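Section 4 - Setting up breaking alerts and live updates

Applies to Nener Newsdesk, hosted and local installs. Last changed January 21, 2022.

Read 4.1 before you switch anything on. Alerts go to real phones. No recall once sent.

4.1 Before you start

You need an Editor or Duty Editor login. Reporter logins can draft, can't push.
Phetsri feed connected and showing green. If it's amber, see Section 3, Feeds.
At least one test list. Ketolstead sites come with one called "Desk only". Everyone else has to make their own.

4.2 Create a live story

1. Open Stories, then New, then Live.
2. Type a working headline. Keep it under 100 characters or the phone version chops it.
3. Set the place. Town first, then street if you have it. Leave the street blank if police haven't given it out.
4. Pick a category. Fire, crash, weather, missing person, other.
5. Save as Draft. Don't hit Publish yet.

Note: the place field feeds the map. A wrong town puts the pin in the wrong town, and the map takes a while to catch up after you fix it.

4.3 Casualty figures

This is the part most desks get wrong, so go slow here.

1. In the live story, open the Figures panel.
2. Enter injured and dead seperately. Never a combined number.
3. Choose a source for each. Police, fire, hospital, other official. "Social" is not on the list and can't be added.
4. Tick Confirmed only when 2 sources match. Otherwise leave it on Reported.
5. Save. The figures box at the top of the story changes by itself. Your headline does not - change that by hand.

CAUTION: When a figure goes down, don't overwrite it. Use Correct. Overwriting wipes the old number from the log, and the log is what you'll be asked for later.

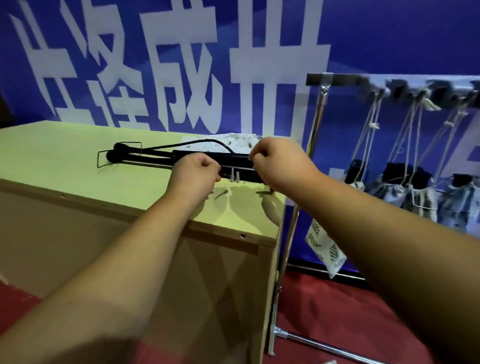 If the panel is grayed out, someone else has it open. Wait, or ask them to close it. A Duty Editor can force it open from the lock icon, but the other person loses whatever they hadn't saved.

4.4 Time stamps

Each update gets a stamp in local time. Newest on top is the default. To flip the order, go to Settings, Live, Order.

Stories with more than 50 updates split onto a second page. Pin the main facts first or readers land on the middle of it.

4.5 Send the alert

1. Check headline, place and figures one more time.
2. Click Alert.
3. Pick "Desk only" or your own test list. Send.
4. Look at it on a phone. Preview on the desktop is not the same thing.
5. Happy with it? Click Alert again, pick the public list, send.
6. Enter your PIN when asked.

CAUTION: Test and public lists sit right next to eachother in the menu. Read the name before you click.

Fokar users - the Alert button is under More, bottom right. Same steps after that.

4.6 Closing a live story

Status to Closed. Comments lock, the red Live tag drops off, and the story stays where it is. Reopen any time within 18 hours. After that you need a new story linked back to the old one.

Next: Section 5, Photos and reader submissions.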